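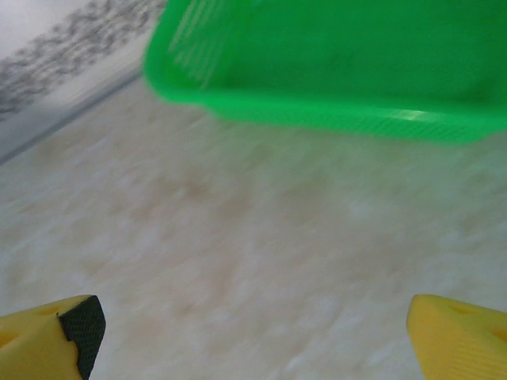
Project report, February 11, 2020
Authors: Roos Schouten, Daithí McGrath, Folke Söderlund
Supervisor: Sverre Öberg

# Marking family relations in newspaper death notices

## 1. Purpose

A death notice usually has a paragraph that lists the surviving relatives and the relatives who died earlier. Genealogists use this paragraph more than any other part of the notice. It is also the part that plain text search handles worst. A search for a surname returns the notice, but does not say whether the person found is the deceased, a daughter, a son-in-law or a pallbearer.

The project tested whether a set of hand-written rules can assign each named person in a notice to a relation with the deceased. No statistical model was trained. The supervisor asked for a method whose errors could be traced to a single rule, and this set the limits of the work.

## 2. Material

The notices came from the Velotden Weekly, which prints them in full and keeps a text archive. Njål Engebretsen, who manages the archive, supplied 350 notices as plain text files. Paid notices and staff-written obituaries were mixed in the delivery and were not separated, as the paper does not label them.

Line breaks from the printed columns were still present. Words split by a hyphen at the end of a line were joined by script and then checked by hand. Hyphenated surnames caused trouble at this stage: the script joined several of them into one word, and these had to be restored from the page scans.

Many of the notices were submitted by Estero Funeral Home, which sends its texts in a fixed order: residence, date of death, birth and parents, schooling, work, survivors, services. Notices written by families follow this order loosely or drop parts of it.

## 3. Marking by hand

Every named relative was marked in Flirkix, a text marking program available on the department computers. Each mark holds a name span, a relation and a status (living or dead). The finished set contains 1755 marked persons.

Schouten and McGrath marked the texts separately. Söderlund compared the results and settled the differences. The written guide was changed during the work, and texts marked under an older version were gone through again. The main decisions were as follows:

- A spouse named only in parentheses is marked as a person. In "a son, Peter (Anne)", Anne is recorded as the spouse of Peter and as a daughter-in-law of the deceased.
- "Special friend", "companion" and "longtime partner" share one relation, named *partner or friend*. We could not find a safe way to divide them.
- Pets are left out, including those listed by name among the survivors.
- Groups without names ("several nieces and nephews") are left out.
- A maiden name in parentheses belongs to the name span of the same person and is not a new person.

The first and last points conflict on the page. "Helen (Marsh)" may be a maiden name and "Peter (Anne)" is a spouse, and the punctuation is the same. The markers used the word inside the parentheses to decide. Where a given name can also be a surname, the case was entered as unclear.

![](none)

## 4. The rules

The rule set is called Ojala and runs in two passes.

The first pass divides the notice into sentences and looks for trigger phrases. "Survived by", "leaves", "leaves behind" and "is mourned by" open a living list. "Predeceased by", "the late" and "was the widow of" open a dead list or mark a single person as dead. A list stays open until a sentence has no relation word and no name in list position.

The second pass reads each open list from left to right. A relation word applies to all names after it until the next relation word. A plural such as "sisters" must be followed by more than one name; if it is not, the list is flagged and left for manual reading. Phrases of the type "and her husband" attach to the nearest name before them and do not change the current relation.

Surnames are filled in last. In "his children, Mark, Susan and Paul Weller", the surname is copied back to Mark. It is not copied to Susan if a parenthesis or "wife of" gives her another one.

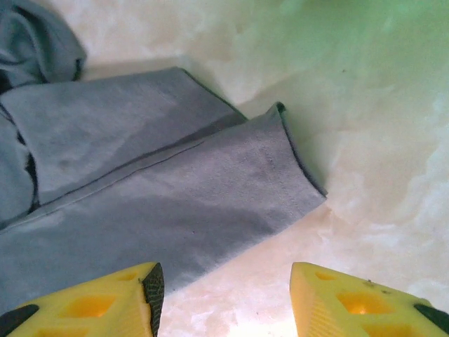 *Figure 1. Folded gray fabric on a pale surface.*

## 5. Results

The output was compared with the hand marking, notice by notice. A notice counted as correct only if every person in it had the right relation and the right status. By this measure 146 notices were correct.

The measure is strict. A long notice with one wrong grandchild fails in the same way as a notice where the whole list was missed. We chose it as it matches how the result would be used: a genealogist who must check every notice gains little from one that is nearly right.

Notices from Estero Funeral Home failed less often than those written by families. The fixed order helps the first pass, which seldom opens a list too early in these texts.

## 6. Error types

**Open lists that do not close.** A sentence on work or church membership may follow the survivors and contain names, such as a business partner. The rules then add these persons to the family.

**Scope of "late".** In "son of the late Carl and Edith", both parents are dead in ordinary use. In "brother of the late Carl and of Edith", only one is. The rules handle both forms. They fail when the second "of" is missing and the meaning rests on a later sentence.

**Second marriages.** Stepchildren are often named in the same list as children, with the word "step" given once or not at all. The hand marking had trouble here too, and some of these cases remain unclear in the final set.

**Order of the notice.** Some families open with the survivors and name the deceased afterward. The rules take the first full name as the deceased, and every relation is then measured from the wrong person.

## 7. Remaining work

Closing of lists should be rewritten first. Söderlund has drafted a version that also closes on place words ("worked at", "member of"), but it was not ready in time to be run on the full set.

The marking guide and the rules will be handed to the archive in April. The marked texts are not included – the paper has asked to review how recent notices are stored before any copy leaves the department.

## 8. Division of work

Schouten wrote the marking guide and sections 2 and 3. McGrath wrote the first pass and the comparison script. Söderlund wrote the second pass and section 6. The remaining sections were written jointly.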